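Ticket 2299: gripper comparison, Grera vs Osico, bin cell
Status: open
Component: end effector / I/O
Priority: normal
Opened: November

Summary
Osico two-finger gripper reports "closed, no part" on blocks lying side by side. Grera unit on the same arm, same poses, does not. Controller program unchanged between the two runs.

Setup
KUKA arm, metal bin clamped to the table, blocks placed by hand. Fixed camera on the bin. Zelten I/O module between gripper and controller. 100 grasp attempts per gripper, same list of poses, same approach speed.

Results, first pass
Grera: 100 attempts, 0 false empties.
Osico: 100 attempts, 14 false empties. All 14 on poses where two blocks touch. Single blocks in open floor are fine.

09:40
Checked finger stroke on the Osico with the arm parked. Full travel both ways, no binding. Swapped the fingertips left to right. No change.

10:15
Suspected the part-present threshold. Default is 218 counts. Lowered to 144. False empties drop to five in a repeat of the 14 bad poses. Lower than 144 and it starts reporting a part when the fingers close on nothing, so that is the limit.

11:05
Logged the raw position signal. On the bad poses it dips for a moment as the wrist turns to its final angle, then recovers after the controller has already taken its reading. Dip is absent if the wrist is held still. Points to wiring and away from the sensor.

11:30
Reseated the connector at the Zelten module. No change. Wiggled the loom by hand at the wrist with the gripper closed on a block: signal drops out every time the thin wires are pulled towards the fingers. Same test at the forearm end, nothing.

13:20
Repeated the bad poses with the final wrist turn limited. One false empty. The touching blocks need a larger turn to get a finger in beside them, so the fault follows the angle.

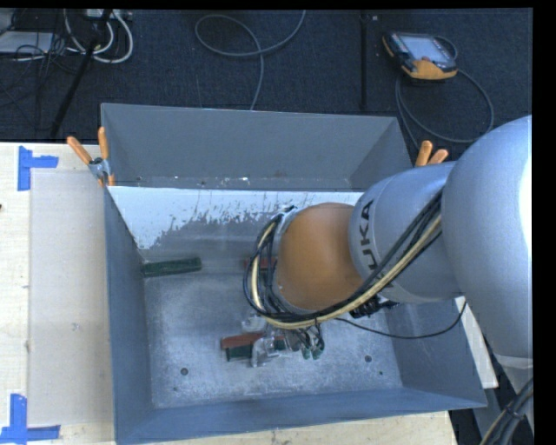
The Grera has its own moulded lead with more slack at the flange, so the same turn puts no load on its connector. The first pass therefore compared two cable layouts as much as two grippers and should not be used for the purchasing note.

14:10
Drakos support confirm that the 200 ms settle delay in their grasp routine can be raised without side effects. Set to 400 ms as a stopgap. Bad poses now read correctly, but cycle time suffers and a worn wire would be hidden. Reverted.

Actions
1. Make up a longer sensor lead for the Osico and add a strain relief at the flange.
2. Put the threshold back to 218.
3. Rerun all 100 poses on both grippers with matching slack.
4. Keep the first-pass logs, marked "lead fault".

Blocked by: sensor cable, on order.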